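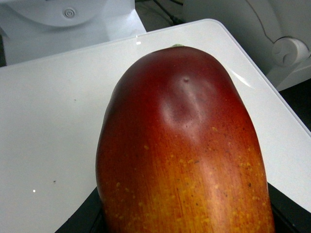 March, morning, Rallis

The truce is in its second week and the radio has started calling it "the peace." I noticed it at breakfast. Last night it was still "the pause in hostilities," and then at seven this morning the same announcer, in the same voice, said peace, as if someone had come in with a new sheet of paper. I wrote the word on the back of the electric bill with the time next to it. I have a small collection of these now.

What we are told: the guns on the Wumis side have been pulled back beyond the river. What I know: there was shelling before dawn, three or four thuds, far off to the north. The woman downstairs says it was blasting at the quarry. The quarry has been shut since the fall. She knows that as well as I do, but she has a son in the reserve and wants it to be the quarry, so I said yes, probably.

The full text of the agreement still hasn't been printed. The paper carried a summary on the front page and a map on page three, and the map doesn't match the summary. In the summary, the line runs along the river all the way to the rail bridge. On the map it leaves the river well short of the bridge and goes around Tredosden on the wrong side, or the right side, depending on whose town you think it is. I called the paper. A young man told me the map was supplied. I asked by whom. He said it was supplied.

Then there is the matter of the prisoners. The number given is 513, to be handed over at the Tredosden crossing in stages. I don't doubt that somebody typed 513. I'd like to know whose list it came from, because in January the defense ministry was saying we had very few men in captivity, and it said so with great confidence, and the families who disagreed were told they were repeating enemy talk. If the ministry was right in January, who are the 513? If it was wrong, will anyone be asking it to explain? I looked through the paper twice for that question and didn't find it.

The first group came across yesterday. Sixty-two men, says the radio. They were shown getting off buses, with blankets over their shoulders, and the minister shook hands with the first few. After that the coverage went to a studio. I don't begrudge them the blankets or the handshakes. But I kept count of the evening bulletin and there wasn't one word from any of the 62.

I tried the hotline for relatives on behalf of the woman downstairs, who doesn't have the patience for it. It rang and rang, and then a recording thanked me for my trust.
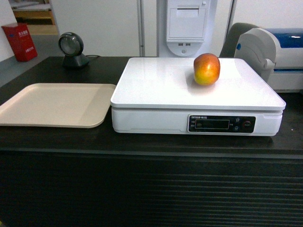 Ladan Naseri called just after lunch to say I was being sour, and that she had stood at the crossing herself and it was real. They came over, she said, I saw them, I saw one man sit down on the curb and take his shoes off and just hold them. You can't be clever about everything.

I said I wasn't doubting the men. I was doubting the paper they came wrapped in. She said that was exactly the kind of sentence she meant.

We went on for a while. She thinks the truce will hold through the summer because both armies are short of shells and the fields on both sides need planting. I think being short of shells is a reason to stop for as long as it takes to get more. She said that in either case nobody gets killed in the meantime, and I had no answer to that, or none I was willing to say out loud to a person who had been up since four. She's going back to the crossing tomorrow for the second group, if there is a second group. The buses were supposed to be there by noon and the drivers hadn't been told anything when she left.

She did let slip one thing I hadn't heard. Each man was given a form to sign before he was let off the bus. She couldn't get a look at it. A receipt, one of the officers told her. I've never heard of a man signing for himself before, but I suppose there's a first time.

Bread was up again at the corner shop. The owner blames the truce, which takes some doing. Last month he blamed the fighting.

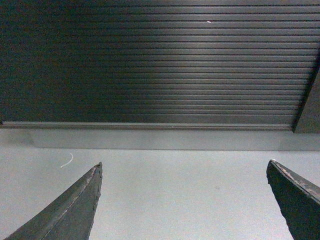
Evening, about the observers

The observers are coming from Stoncombe. Forty of them. I want to be fair about this, so I sat down after supper with the page three map and a ruler. The line is long and it runs through woods for a good part of its length. Forty people have to sleep, eat, drive back and forth and write reports. Take out the ones who will be at headquarters, and there will be headquarters, and the ones on leave, and you are left with a handful of cars moving along one decent road in daylight. Everything that mattered in this war happened at night, off the road.

They won't be armed either, and they may go only where both sides agree in advance that they may go. That was in the summary, well down the column. So if a battery is parked in a barn, the observers ask to visit the barn, and the battery has until the answer comes back. I don't say this is useless. A witness who arrives late is still a witness. But the foreign minister called it "a guarantee" four times in one speech, and a guarantee is something you can take back to the shop.

There was a press conference from Stoncombe on the late bulletin. The head of the mission looked tired and spoke sensibly, and I liked him more than I wanted to. He said his people would report what they saw. A reporter asked to whom. To the parties, he said. Would the reports be made public? That would be for the parties to decide. Then the sound went and we were back in the studio, where a retired general explained that the mission had full transparency.

I remember the last mission. I was at the old paper then and we carried its first report in full, and part of the second, and the third we got in photocopy from somebody's cousin. It had been correct in almost every detail. It said in plain words that men and fuel were being moved up to the river, and it said so five weeks before anything started. Both governments had it in a drawer.
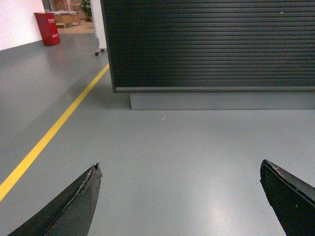
The drawer is what I keep coming back to. People here talk as though the trouble last time was that nobody was watching. They were being watched quite well. I still have my photocopy in the hall closet, and I got it out tonight to be sure I hadn't improved the story over the years. I hadn't, except that I remembered a sharper closing paragraph than the one it has.

The other announcement was the aid convoy, 200 trucks for the villages north of Tredosden. Good, if it goes. The bridge on that road was down at the end of winter and I haven't seen a word about it being fixed. Either it has been repaired quietly, and this government has never repaired anything quietly, or the trucks are going the long way through Wumis territory, and in that case somebody has agreed to let them, and there's a price, and it'll be in the part of the text that hasn't been printed. I'll ask Ladan to look at the road signs when she drives up. She'll sigh but she'll do it.

It's past eleven now. Windows open, first time this year, because I wanted to hear. A dog, a car with a bad belt, somebody's television laughing. Nothing from the north so far.

The woman downstairs has just knocked to ask whether 513 was the whole list or only the first list. I told her I'd call the hotline again at eight.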